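Sorting the junk drawer with Jhun Layug

I first heard of the Lagman method through a talk I only half caught, sitting in the back row with a bad cold and a worse coffee. A guy in a gray sweater was explaining why his team had stopped asking their robot to find objects and started asking it to make the pile simpler. I wrote "make the pile simpler???" in my notebook and underlined it twice. Then I forgot about it until October, when I was cleaning out my own hall closet (gloves, dog leash, one roller skate) and it came back to me.

So I called him. Jhun Layug works at Lendix, a small lab that does nothing but clutter. He picked up on the second ring, eating something crunchy, and we talked for far longer than either of us had planned.

The setup is easy enough to picture. There's a tray packed with stuff and there are boxes next to it with round holes in the lids. The arm is supposed to get the stuff out of the tray and into the boxes. "People see balls and toys and think it's a kids' problem," Jhun told me. "Then I ask them to write down the rule they'd use to pick the first item, and they go quiet for a while."

What makes it nasty is the mix. A baseball holds its shape. A toy covered in rubbery tendrils doesn't. Tin cans lying on their sides can roll, a plastic cup is see-through, and then there's the fabric, which Jhun talks about the way my grandfather talked about squirrels. "A cloth touches everything," he said. "You pull one corner and you've changed the whole tray, and whatever your program believed a second ago is old news."

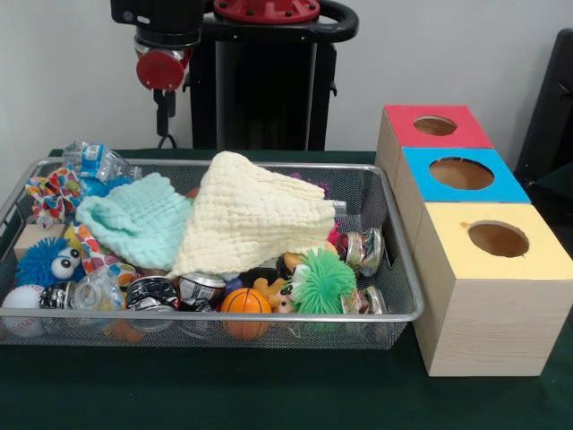
What the arm is thinking about

Their earlier system, Keko, did what I would've done. It looked at the tray, made a list of everything it could name, gave each one a score for how easy it'd be to grab, and went for the top of the list. That works great on a tidy tray! On a crowded one it had a habit of choosing something it could see perfectly well that happened to be wedged under something it hadn't thought about.

"Keko was very confident," Jhun said. "I was fond of it. But it would go after a ball with a cloth lying over half of it, and you'd get the ball and the cloth and a can, and then the can would go for a walk."

Lagman asks a different question before each grab: if I take this one, how much easier will the next look be? So a move that seems a bit pointless, like shifting a cloth over a few inches without putting anything in a box, can come out ahead of a perfectly good ball. Jhun calls these clearing moves. His colleague Wim Vandenberghe calls them housework, and from what I can tell the whole lab has gone with Wim's word.

I asked where the idea had come from and got two completely different stories. Jhun says it came out of a long argument over lunch. Wim (who wandered over to the phone at this point, I could hear the chair) says it came from watching his mother look for her glasses. "She doesn't search," he said. "She picks up the newspaper, she moves the blanket, and there they are. She'd be a very good planner."

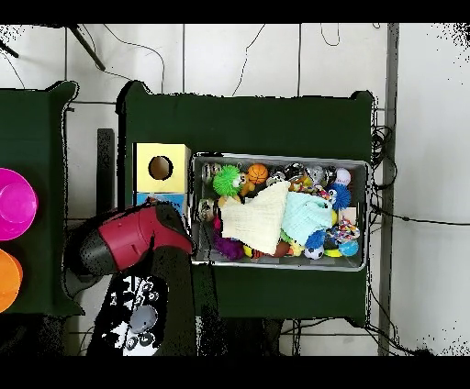
They trained it on 300 trays, every one of them filled by hand, and I spent a good ten minutes asking about that because I find it fascinating. You can't just dump things in, apparently. Jhun says a dumped tray always comes out kind of the same, with the balls at the low spots and the cloth on top, so they made themselves a little card system called Sisia that tells whoever is filling the tray what goes in first and what goes in last. "It's a deck of cards with a rubber band around it," he said. "The paper makes it sound fancier than it is."

There are two kinds of views feeding the thing, one from the side and one looking down from above. The side view is good for how high things are piled. The one from above is good for what's next to what. Neither is much help with what's underneath, so Lagman has to guess, and the guess is basically a map of how much could be hiding in each spot. A folded cloth scores high. A bare patch of mesh scores nothing.

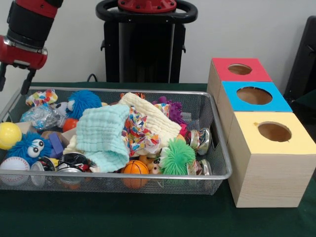

The gripper, open, at the left end of a packed tray. Boxes at right.

On to the result, which is the part I'd been waiting for. They ran Keko and Lagman on 65 test trays each, matched card for card. Keko got stuck on 19 of them, where stuck means it made the same failed grab over and over until a person called it off. Lagman got stuck on 9. I said that sounded like a big win and Jhun made a sort of humming noise.

"It's a win on getting stuck," he said. "It's slower, though. Sometimes a lot slower. You give it a pretty easy tray and it still wants to do housework." He'd like it to notice when a tray is easy and just get on with it. Right now it can't, and he was careful to tell me that before I had a chance to ask.
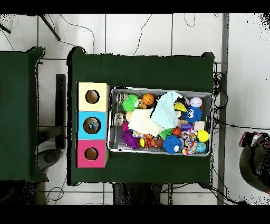

Wim's complaint is a different one. He thinks the boxes deserve more attention than they get. A hole in a lid is fine for a small ball, he says, but a limp piece of fabric has to be fed in, and at the moment the system treats letting go as the end of the job. "We wrote eleven pages on picking up and one paragraph on putting down," he told me. Jhun, in the background: "It's a good paragraph."

I wanted to know what they do with the nine bad ones. They've kept the cards for every one, so they can build those trays again, and most turned out to have fabric folded around something smooth. The gripper closes, it feels like it has hold of something, and the smooth thing squirts out the other side. Jhun wants to try a slower close. Wim wants to try tugging at the cloth first and looking again before doing anything else. They hadn't settled it when we spoke, and I got the feeling I was hearing round four or five.

Before we hung up I told Jhun about my hall closet and asked what Lagman would've gone for first. He wanted to know if there was a coat on the floor. There was. "Then the coat," he said, and went back to his crackers.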